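August 16, 2025

Budget notes for the second picking cell. Writing this down while I still have both quotes open, so that whoever does the order form doesn't have to dig through my mail.

What we need to decide: whether to buy a complete second cell through Ciltgate, or buy the parts separately and put it together ourselves the way we did the first one. The arm itself isn't in question. Staying with KUKA means the existing programs and the spare cable sets carry over, and I don't want to maintain two controllers.

Quotes so far, without the arm:

- Ciltgate: gripper, flange adapter, cable dress pack, fitted. 2778, delivery included.
- Tudose: gripper and adapter only. 1529, delivery extra, no cable pack.

The gap looks large until you add the cable work. On the current arm the yellow cable and the black bundle go over the wrist in one loose loop, held with ties. That's fine for bench work at low speed. For a cell that runs unattended I would want proper guides, and Tudose doesn't sell them. Kasham does, but I haven't had a price back since April and will have to ask again.

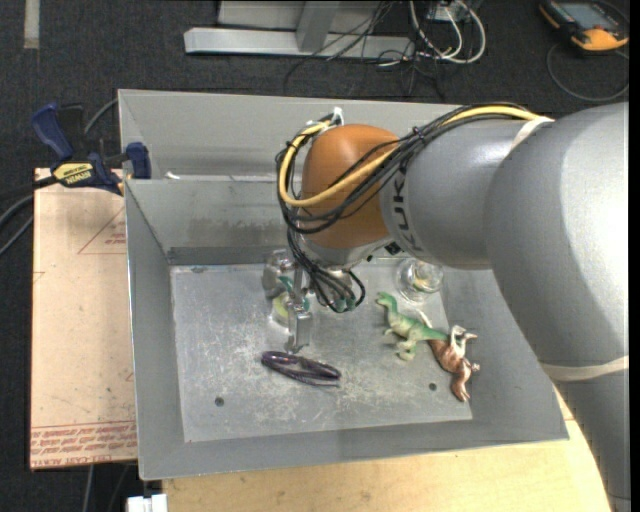
Theophilus Zakaria disagrees about the dress pack. He wrote back that he would take the Tudose gripper, tie the cables as we do now, and put the difference into spare fingers and a second bin, because in his view fingers are what we will be reordering. He also thinks the fitted price from Ciltgate covers half a day of labor that we could do ourselves.

He has a point on the fingers. I've added 3 spare sets to both versions of the budget so the comparison is fair. I haven't changed my mind on the cables – if a connector pulls out with no one in the room, we lose the whole run.

Bins: same sheet-metal type as now, sloping sides. The floor of this one is scuffed pale through the middle and I'd like to know if that bothers the vision side before ordering more of the same finish. Stolletti can do a coated version but wants a drawing first. Acrylic sheet and bar clamps we can get locally, leave them off the main order.

Test objects: toys and small household things are cheap, put them under consumables. Clear containers should be on the list as well as solid ones.

Not budgeted yet:

- guarding for the unattended cell
- a proper cable tray, so less of it lies on the carpet
- freight for the arm

To do:

- Jintana Petchrat to confirm whether the 2 cells can share a power circuit
- me: chase Kasham for the guide price, ask Ciltgate to split labor out of the quote
- Theophilus: finger part numbers, and the bin drawing for Stolletti

Leaving both versions of the spreadsheet in the shared folder. Don't send either one out until the Kasham number is in.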